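Damp in the house – quick tips

Home › Household › Damp, mould and drying

Right, bits and pieces I've picked up over two wet winters and one very soggy August. No particular order. Use what's handy.

Towels
Don't fold them in half over the rail. Full width, one layer, or they never dry in the middle. Bath mat over the side of the bath, not back on the floor. If a towel already smells, hot wash with a mug of white vinegar in the softener drawer, no softener. Twice if it's bad.

Windows
Wipe the glass first thing, before the heating comes on. Old tea towel is fine, one of those rubber blades is quicker. Do the bottom of the frame as well, that's where the black stuff starts. Wring the cloth out in the sink and hang it outside or it all goes straight back into the room.

Bathroom
Fan on BEFORE the shower. Door shut. Leave it running a good 20 minutes after, more if the mirror is still steamed up. Pull the shower curtain right across when you're done, bunched up is where it goes pink.

If you've no fan, window open wide for a short blast. Better than a crack all day, which mostly just makes the wall cold.

Drying indoors
One room, door closed, window on the latch. Airer a good way off the wall. Shirts on hangers, socks round the edge, jeans inside out with the pockets pulled through. An extra spin before you hang anything saves hours. I keep our place at 18 and run a dehumidifier (ours is a Hovero, second hand, noisy but it does the job). Empty the tank every night. The water's alright for mopping, not for drinking or the fish.

Wardrobes
Leave a gap behind. 2 inches will do it. Don't cram them – coats need air between them. Shoes never go in wet, see below.

Coming in from the rain
Most of the water in our hall walks in on people and the dog. So we deal with it at the door now.
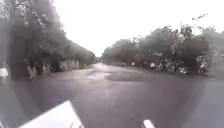 Wet road, big trees. Boots off at the door.

Boot tray with a bit of old towel in it. Swap the towel when its soaked, don't leave it sitting. Laces loosened, insoles out, newspaper stuffed in. Change the paper after an hour, then again before bed. Not on the radiator, leather cracks. Underneath a chair near the radiator is ok.

Coats – shake outside, hang on a proper wide hanger, zip undone. Umbrella open in the bath till morning.

Dog gets his own towel on his own hook. Paws first, then belly.

Mould spots
Small patches only, if it's bigger than a tea tray get somebody in. Gloves on, window open, proper mould spray, leave it as long as the bottle says. Never mix bleach with anything else, vinegar included. Wipe off, bin the cloth. Dry the wall properly before you even think about paint. I used Barta stain block in the back bedroom, two coats, and it's held so far.

Don't dry brush mould. It just goes everywhere.

Cupboard under the sink
Take everything out and feel round the pipes with a sheet of kitchen roll. Shows up a slow drip straight away. Ours had been going for months.. new washer, sorted.

Salt and rice
Bowl of rice in a cupboard, didn't do much for me. The crystal tubs from the hardware shop in Melbridge are better, but put them up high if you've got little ones or pets. Replace when teh crystals have gone.

Gutters
Go out when it's chucking it down and look up. Any water coming over the edge, there's a blockage near there. Clear it on a dry day, with someone holding the ladder.

Tip from a reader
Mandla Hlongwane writes that he puts a cheap humidity meter in each bedroom and only airs the ones that need it. Good idea, have ordered a couple. Under 60 is what I aim for.

More on tumble dryer fluff next time, plus the washing machine seal, which needs doing here anyway.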